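Forum index > Manipulation & learning > Clutter into drawer, results thread

drawerling
Posted 9:12 pm
ok so finally ran the comparison i kept promising. Question was whether relabeling helps more than just collecting more demos. Same end table setup, bottom drawer open, stuff on top has to end up inside. Policy A = 1,000 demos, plain instructions. Policy B = 601 demos but each one relabeled in short steps ("reach for the orange", "move over drawer", etc). Both trained on Hulme, same settings, same seed.

40 trials each. B finished 11 more than A. Didnt expect that gap with so much less data

tallpour
Posted 9:20 pm
Photos of the setup? Hard to judge without seeing the layout.

drawerling
Posted 9:31 pm
yep, two from the start position 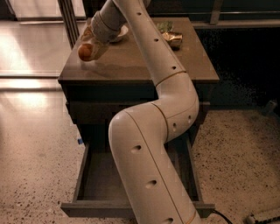
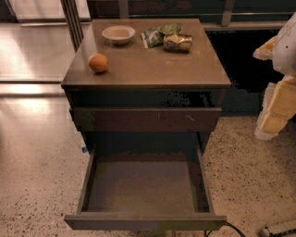 Same table in both, bottom drawer out. Green bag and the gold thing stay toward the back, bowl back left.

tallpour
Posted 9:38 pm
Thanks. In the second one the can lies right up against the bag and covers part of it. Do you count it as a fail if it grabs the wrong one first?

drawerling
Posted 9:44 pm
no, order is free. Fail = anything on the floor, or time runs out

kestrel_mk2
Posted 9:52 pm
Not buying it yet. One seed. 40 trials isn't a lot when half of them depend on how crumpled stuff sits. And "relabeled" means a person looked at every demo again, so did you also throw out bad ones while you were in there? If yes you tested filtering, not labels.

drawerling
Posted 10:03 pm
ugh. fair. I did drop some where the arm stalled over the drawer. Didnt write down how many

kestrel_mk2
Posted 10:05 pm
Well there you go.

nine_bolts
Posted 10:17 pm
Think that's a bit harsh. We did something close with the Calari stack, no filtering at all, step labels still won. Smaller gap tho. Most of it came from the reach, the drop was the same either way. drawerling can you split yours by stage?

drawerling
Posted 10:29 pm
Have the logs, can do. From memory the orange is easy for both. Bag is where A dies, closes too high and comes up with nothing

tallpour
Posted 10:34 pm
That could be the camera. Arm crosses right in front of the tabletop in your first pic, the view between bowl and wrapper is mostly blocked. Might be B just learned to come in from a better side.

drawerling
Posted 10:41 pm
hm. didnt think of that. I can plot approach angle for both

kestrel_mk2
Posted 10:48 pm
Do this: take the 601, put the plain instructions back, train again. Same demos, only the labels change. If B still wins I'll shut up.

nine_bolts
Posted 10:50 pm
+1, and three seeds if you can get the gpu time

drawerling
Posted 11:06 pm
starting the first one tonight. Will put the stage split and the angel plot in here when its done. Angle.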